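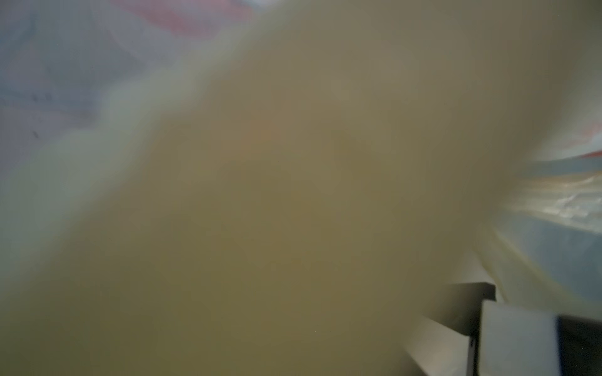 ## Slide 1: When the wrist view tells you very little

- Leave this up while people sit down. Don't talk over it for long.
- Almost everything here is one blurred tan shape, very close to the lens. The only crisp edges are on the gripper hardware, bottom right.
- Question for the room: what should a policy do with a view like this?
- The talk is about our answer, a method called Sisay. It learns when to trust the wrist camera and when to lean on what it saw earlier.

## Slide 2: The task

Thin plastic is hard for three separate reasons, and I want to keep them apart because people mix them up.

- It deforms, so a grasp point picked early may have moved by the time the fingers arrive.
- It is partly see-through, so depth readings on it are poor.
- It gets close to the lens and blocks the view during the approach.

Most earlier work goes after the first one. We went after the third. Say clearly that we did nothing special for depth. Somebody always asks.

## Slide 3: What we collected

- 864 demonstrations, all teleoperated, all on household tables with whatever covering was already on them.
- 300 of those include at least one stretch where the wrist view is mostly blocked.
- We labeled those stretches by hand. It was slow. The labeling tool is part of the Hustar package and we will release it with the data.
- Training ran through December. The held-out set was fixed before then and was not changed.

## Slide 4: How Sisay works

Go slowly on this one. Last time I rushed it and lost people.

- Each wrist frame gets a score between 0 and 1 for how much usable detail it has. Small network, trained on the hand labels.
- The score weights the frame against a short memory of earlier frames.
- High score, the policy acts mostly on the current view. Low score, it acts mostly on memory and joint positions.
- There is no hard switch. We tried one in the first version (Ellero) and the arm would stutter near the threshold.

Skip the equation unless asked. It is in the backup slides.

## Slide 5: Aiming for the knot

A knot is a good target. The plastic is gathered there, so it is thicker and gives the fingers more to hold. Handles are easier to see from far away but they slide and stretch. In the instructions to our operators we asked for the knot whenever there was one.

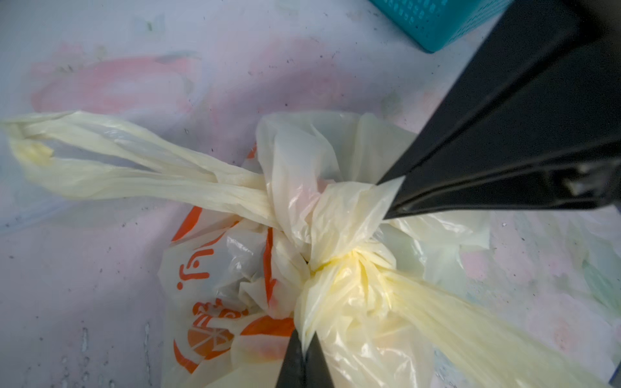
*Fingers closing at the knot of a yellow bag, with an orange-printed bag partly underneath.*

- Point out the second bag. Overlap like this is where a policy can pinch two layers and lift both.
- Point out the two fingertips, one at the right of the knot and one directly beneath it.
- The score network should rate a view like this high. There are plenty of folds and edges to work with.

## Slide 6: Results

- 100 test trials per method, same objects, same start positions.
- The baseline without the score failed in 26 of its trials by closing too early during a blocked view. That was its most common failure.
- With Sisay, early closing was no longer the most common failure. Grabbing two layers was.
- Overall time per trial did not improve. Say so before they read it off the table.

## Slide 7: Limits and next steps

- The memory is short. If the view stays blocked through a long approach, the policy drifts.
- Score labels came from one lab. The Bremuvton arm has a different camera angle and we have not tested there yet.
- Next is the two-layer problem, probably with a small check lift before the full lift.

Leave the contact slide up for questions. Backup slides start at 9.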